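About Polteck

Can a machine do the housework yet?

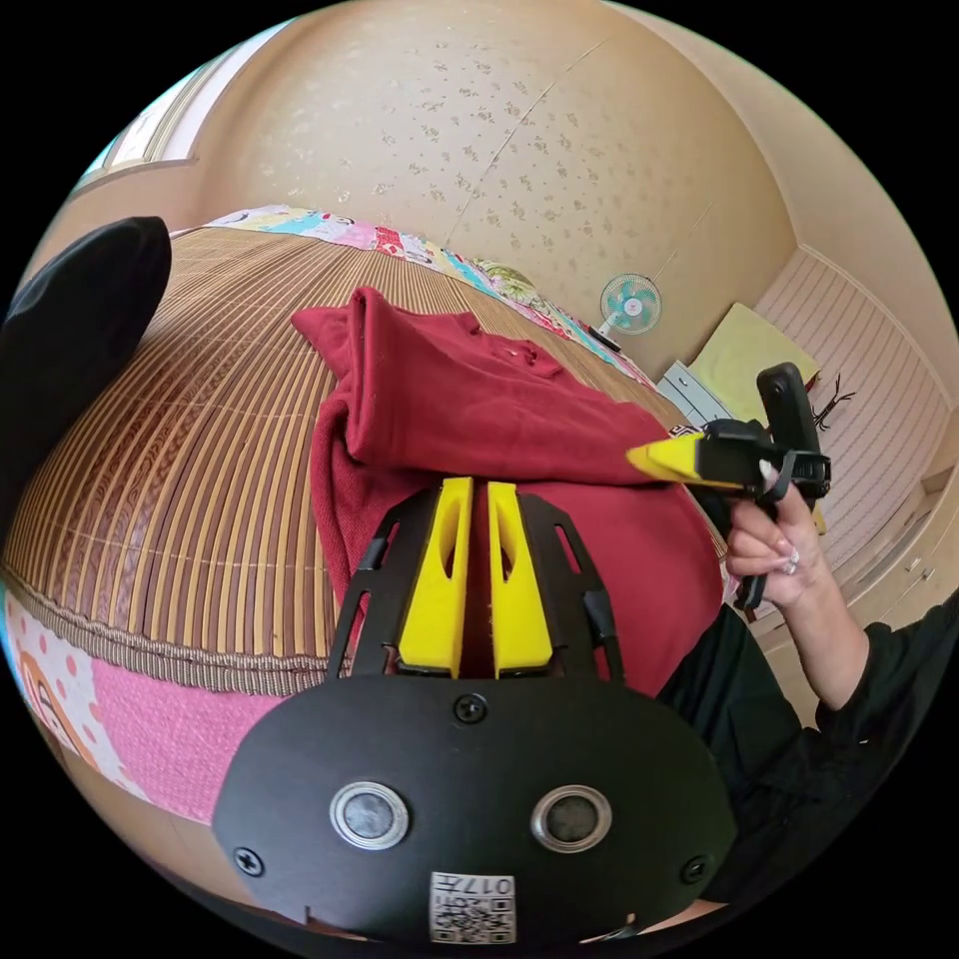
Polteck tests whether machines can manage ordinary chores, at home and on the shop floor. Rajitha Marikar and Prasanna Sarkar started the firm, and six of us work here now. Most of our household work is on laundry. A red garment bunched up on a bed mat takes a person a few seconds to sort out, but a pair of gripper fingers has to find an edge first, and the cloth gives it very little to go on.

Our list has 96 chores on it. Each one is tried 500 times before we publish a result, good or bad. Wiping a flat worktop is close to ready. Folding is not, and we say so to clients who ask.

On the shop floor we test packing and shelf filling for Witkowska and Gasel. Nazma Wijesinghe runs that side.

Visits are by appointment - please write to Sumaiya Liyanage at the office.

Page updated 2 May 2026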